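**Flendus to release second studio album, "Skostbridge," in February**

*Thirteen-track recording was tracked live to tape and will be issued on LP, CD and digital formats by Vosport*

SKOSTBRIDGE - Vosport will release the second album by the instrumental quartet Flendus in February. The record, titled "Skostbridge" after the town where the group is based, contains 13 tracks with a total running time of 46 minutes. It was produced by Ksawery Chmielewska, who also engineered and mixed the sessions.

The album was recorded over eight days at Šimek, a single-room studio in a former grain office on the river side of town. All four members played in the same room without headphones. Basic tracks were captured on a 16-track two-inch machine running at 15 inches per second, and no click track was used. Overdubs were limited to pump organ, a second guitar on two pieces and hand percussion on the closing track.

Flendus formed as a trio of guitar, bass and drums and became a quartet when a vibraphone player joined after the first album. The change in lineup affected how the new material was written. On the earlier record, guitar carried most of the melodic lines. On "Skostbridge," the vibraphone takes the lead on more than half of the tracks, and the guitar is often tuned down a fourth and used to double the bass.

"The first decision was where to put the vibraphone," said Chmielewska. "It bleeds into everything. We moved it for most of the first day and ended up with it in the corner by the stairs, with the drums facing it. After that the microphones on the drums were doing half the work for the vibraphone as well, and I left them that way. You can't take it apart in the mix, so the balance on the record is the balance the band played."

Chmielewska mixed the album at Šimek on an analog console, with level changes made by hand. Most pieces were mixed in one pass. The exceptions are "Lower Lock" and "Carrier Wave," which were mixed in sections and joined by splicing the tape. Reverb comes from two sources: a spring unit and the studio stairwell, which was fitted with a loudspeaker at the bottom and a pair of ribbon microphones on the upper landing.

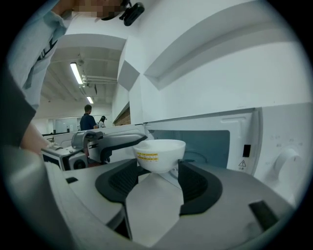
The LP edition was cut at 33⅓ rpm from the analog mix tapes. To keep each side at 23 minutes, the running order on vinyl differs slightly from the CD and digital editions: "Tare Weight" moves from the ninth position to the sixth and closes side one. The lacquers were cut with a modest reduction in level on the inner tracks, where the vibraphone parts contain the most high-frequency energy. The first pressing is limited to 1000 copies on 140-gram black vinyl, housed in a tip-on sleeve with a printed inner.

The CD and digital editions were mastered separately from a 24-bit, 96 kHz transfer of the same tapes. Peak limiting was kept low, and listeners may notice that the album plays back more quietly than other current releases. Vosport has chosen not to issue a louder version for streaming.

**About the music**

The pieces on "Skostbridge" were developed in rehearsal over the course of a winter and spring, and several were performed live before the sessions. "Ferry Rate," which opens the album, is built on a seven-beat bass figure that the drums play against in four. The two parts line up every 28 beats, and the chord changes are placed at those points. "Lower Lock" is the longest track and has been part of the group's concert set in various forms since the trio period. The recorded version keeps the original bass line and replaces the guitar theme with a slower one for vibraphone and pump organ.

Three short pieces, titled "Gauge I" through "Gauge III," are improvisations recorded at the start of a working day while levels were being set. They appear on the album unedited.

"Some of those takes were never meant to be takes," said Chmielewska. "I had the machine running to check the bias. The band listened back and preferred them to the written interludes, so the written ones were dropped."

**Track listing (CD and digital)**

1. Ferry Rate
2. Gauge I
3. Salt Road
4. Lower Lock
5. Half Door
6. Gauge II
7. Carrier Wave
8. The Long Ledger
9. Tare Weight
10. Slate
11. Gauge III
12. North Weir
13. Closing Stock

**Live dates**

Flendus will perform the album in full at a release concert in Skostbridge in February. Doors open at 7:00 p.m. and the performance begins at 8:00 p.m. There is no support act. The group will play two sets, with the new album in its LP running order first and older material after a break. Chmielewska will mix the front-of-house sound.

Further concerts will be announced by Vosport once venues are confirmed. The group will travel with its own vibraphone and pump organ. Promoters should request the current technical rider from the label before offering a date, as the stage plan used for the first album no longer applies.

**Formats and availability**

- LP: 140-gram black vinyl, tip-on sleeve, download code included
- CD: four-panel card wallet with an eight-page booklet
- Digital: 24-bit and 16-bit lossless files, and all major streaming services

Preorders are open through the Vosport mail-order store and participating record shops. "Ferry Rate" is available now as an advance track. A second advance track, "Slate," will follow before the album is released.

**About Vosport**

Vosport is an independent record label that publishes instrumental, electroacoustic and small-ensemble recordings. The label handles its own mail order and licenses selected titles for release abroad.

**Press information**

Review copies are available to accredited press as lossless files or on CD. LP review copies are held for print publications and radio stations with a vinyl playback chain. Requests for interviews with the group or with Ksawery Chmielewska should be sent to the Vosport press office and should state the publication, the preferred format and the deadline. Session notes, including microphone placement charts and tape machine alignment settings, can be supplied to technical publications on request.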